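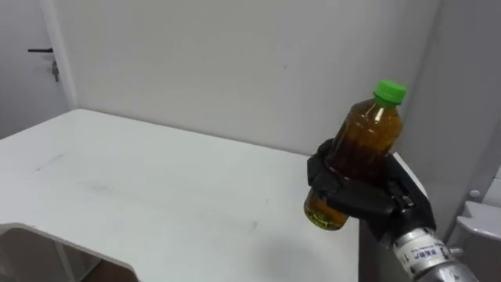
What is the difference between extradition and deportation?
Extradition is a handover: one country asks another for a person so that the person can be tried or can serve a sentence, and the second country agrees. Deportation is a country's own decision to remove a non-citizen under its immigration law, and no other country has to ask for anything.

Law and Borders, Week Seven
Extradition: how a request works and when it fails
Wendelin Zaugg
Notes posted 2020-05-10

Reading: Hofstetter reader, chapter on surrender of persons, starting at page 583. I know the reader runs to 700 pages and you feel every one of them, but this chapter is a treat. Read it before you read the treaty text, and have the treaty text open while you go through these notes.

Where we left off

Last week we looked at jurisdiction, meaning when a country may apply its criminal law to something that happened (wholly or partly) somewhere else. Now we add the awkward fact that the person it wants to try is often in another country. Police can't just cross a border and make an arrest without consent. So a state has to ask, and this is where the subject gets really good, because you'll see foreign policy, criminal procedure and human rights law all squeezed into one courtroom!

The legal basis

There is no general duty in customary international law to extradite. The duty comes from a treaty, most often between two countries, sometimes among many. Some states will also extradite without a treaty, on a promise that the favor will be returned (reciprocity), if their domestic law lets them. The United States mostly requires a treaty, with narrow exceptions.

Older treaties have a list of offenses. If the crime isn't on the list, no extradition. Newer ones drop the list and look at how serious the penalty is, usually asking that the offense be punishable by more than one year in prison in both countries. Think about why list treaties aged so badly. What would a treaty drafted in the 1920s say about computer fraud?

Dual criminality

The conduct has to be a crime in both places. The names of the crimes don't have to match, and neither do all the elements. Courts look at the underlying conduct and ask whether it would be criminal if it had happened at home.

Try it with this one. State A has a crime called "breach of commercial trust." State B has nothing by that name, but it does punish embezzlement. A bookkeeper moved client money into her own account. Most courts in State B would find dual criminality here. Now change the facts so that she only broke a contract term about reporting. Much harder, and a lovely thing to argue about in section.

The rule of specialty

Once the person is handed over, the requesting state may try them only for the offenses for which surrender was granted. If prosecutors want to add charges for earlier conduct, they normally have to go back and get consent. Treaties also usually let the person be tried for other things if they stay on after having had a fair chance to leave, or leave and come back of their own accord.

Who gets to complain when the rule is broken? Some courts say only the surrendering state can, since the promise was made to that state. Others let the defendant raise it. American federal courts have split on this, so please don't write "the rule is" in your exam answer. Write "courts disagree" and then tell me about the disagreement.

Grounds for refusal

The political offense exception. Pure political offenses (treason, sedition) are the easy end. Relative political offenses, ordinary crimes committed in the course of a political struggle, are where the fighting happens. Many treaties now carve out attacks on civilians, hijacking and similar acts.

Nationality. Many civil law countries won't extradite their own citizens. The usual trade-off is that they agree to prosecute at home, which is the Latin phrase you'll see everywhere: aut dedere aut judicare, extradite or prosecute.

Death penalty. A state without capital punishment may ask for an assurance that it won't be sought, or won't be carried out.

Risk of torture. Article 3 of the Convention against Torture bars sending a person to a state where there are substantial grounds for believing they would be in danger of being tortured. The bar is absolute. The seriousness of the charge doesn't weigh against it. We'll spend most of Thursday on diplomatic assurances and how much a written promise can be worth, and I can't wait for that one.

Who decides

In the United States there are 2 stages. A judge holds a hearing and decides whether the person can be extradited: valid treaty, covered offense, right person, probable cause. Guilt is not on the table. If the judge certifies, the file goes to the Secretary of State, who decides whether the person will be surrendered. There is no direct appeal from certification, so challenges come through habeas corpus.

Notice how little the judge gets to look at. Under the rule of non-inquiry, American courts generally leave the question of conditions in the requesting country to the executive. European courts ask far more. Bring an opinion on which approach you prefer!

For Thursday

Read the assurances packet on Zernis and write one page on whether a court should be able to look behind an assurance. Bring it on paper to the Rikari Room. Last December's exam question on specialty is in the same folder, and it's well worth an hour of your time.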